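How to Have Your In-Laws Stay for a Week and Still Like Everybody

My wife's parents live 391 miles away, in Galtwood, which is the perfect distance for in-laws if you ask me. Too far to drop by, too close to fly. It also means that when they come they're going to stay a while, because no one drives 391 miles with a cooler and a dog bed to spend one night.

They come every September. We've done it enough times now that I have a system, and my brother asked me to write it down before his own in-laws show up, so I figured I'd put it here where other husbands can find it too. (Wives, you're welcome to it. My wife says most of this is stuff she's been telling me for years, and she's right, but I'm the one typing.)

Before they get there

Agree on the dates, out loud, with your spouse, while both of you are looking at the same calendar. I can't stress this one enough! The first year, I thought "the week of the fair" meant they were coming for the fair. My wife thought it meant they were coming for the week. I found out on what I believed was the last night, when I made a little farewell toast at dinner and my father-in-law asked me where I was going.

Next, figure out where they'll sleep. Our house on Buenaventura is 700 square feet upstairs and a basement I don't like to talk about, so the answer for years was the pullout couch. Don't do the pullout couch. There's a bar in it, there's always a bar in it, and you'll hear about the bar at breakfast in the form of your mother-in-law saying she slept "fine." We finally bought a real folding bed, a Hasteck, and set it up in the room where I keep my records and my rowing machine. It cost us $714 with the mattress and I complained for a month. Then they came, and they slept, and nobody said "fine." I've never mentioned the price since.

Then clean the one thing they're going to look at. You know what it is. You can scrub the whole house, but each parent has a thing. With my mother-in-law it's the inside of the microwave. With him it's gutters. I do the microwave the night before and the gutters the weekend before, and I leave the ladder out against the garage so he can see I've been up there.

Last, ask what they're eating these days. Don't go by last year. Last year he was off bread. The year before, it was everything but bread. I now call a few days ahead and write the answer on the back of an envelope, and my wife carries that envelope to the store like it's a court order.

The first day

Be home when they pull in. If they say two, be there at noon, since my father-in-law considers arriving on time a form of being late. Carry the bags. Carry all of them, even the one he says he's got.

Feed them something right away, at the table and sitting down. Nothing fancy. Ours is soup and rolls, or just the rolls, depending on the envelope. I used to think of this as a nice touch and now I think of it as the most important hour of the week. They've been in a car all day with only each other to correct, and a hot lunch takes the edge off before they start in on your driveway.
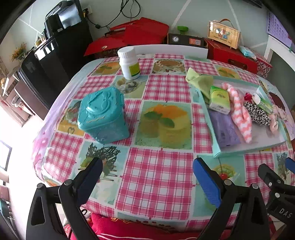 The pink gingham tablecloth, which has food all over it before we even sit down.

After lunch, leave them alone with your wife. I mean it, go outside. She's got family news to catch up on, and half of it can't be said in front of you, and some of it's about you. I mow. I've mowed grass that didn't need mowing. Give it an hour and come back in loud enough that they hear the door.

The middle of the week

This is where it goes wrong, if it's going to. Everybody's been polite for two days and they're running out of it. What works for us is giving each parent a job.

It has to be a real job, too. Don't invent one, they can smell it. I save things up starting in July: a gate that sticks, a box of buttons that needs going through, the hem on the bathroom curtain. My father-in-law fixed our kitchen drawer one year and he still opens it every time he walks by. He opens it, he closes it, he looks at me. I say, "Still good." It's the closest we've ever been.

Two rules about the job. You can't help unless you're asked, and you can't fix it again after they leave, even if the gate now sticks in the other direction.

Get them out of the house at least once, and do it without you. We send them to Jellwood, where there's a diner and a place that sells used tools, and they come home in the late afternoon full of pie and in a wonderful mood. My wife and I spend those hours sitting in separate rooms not talking to anybody. It's the most romantic part of our year.

And pick a signal. Ours is "Did you move the car?" If one of us says that, the other one drops everything and comes out to the driveway, and whoever said it gets five minutes to complain without being argued with. No solutions, no "well, she meant well." You just nod. Some years we've moved the car a lot. The neighbors must think we have a terrible parking problem.

When you say something dumb

You will. I once told my mother-in-law that her potato salad tasted exactly like the store kind, and I meant it as a compliment, and I'd like that on the record.

Apologize once, soon, and short. "That came out wrong, I'm sorry, it's great." Then have seconds. Don't explain what you meant. I explained what I meant for most of an evening and by the end of it I'd also insulted her coleslaw.

If it's your spouse who said the dumb thing, stay out of it. Those are her parents, and they've been having that same argument since she was fourteen. You don't know the rules, and whichever side you take, you'll be on it by yourself by dessert.

The last morning

Get up before they do and make the coffee. They'll be up at five to beat the traffic, and there isn't any traffic between here and Galtwood, but let them beat it.

Pack them food for the road even if they say no. Check under the bed for the phone charger and the slippers. Stand in the driveway and wave until the car's around the corner, and then keep standing there another minute, because in our case they always come back for his glasses.

Then leave the bed up for a day. I used to have it folded before they hit the highway, and my wife finally told me it hurt her feelings a little to see it. So now I wait. I row in the hallway, and I take the bed down the next evening, after she's gotten the call that they made it home.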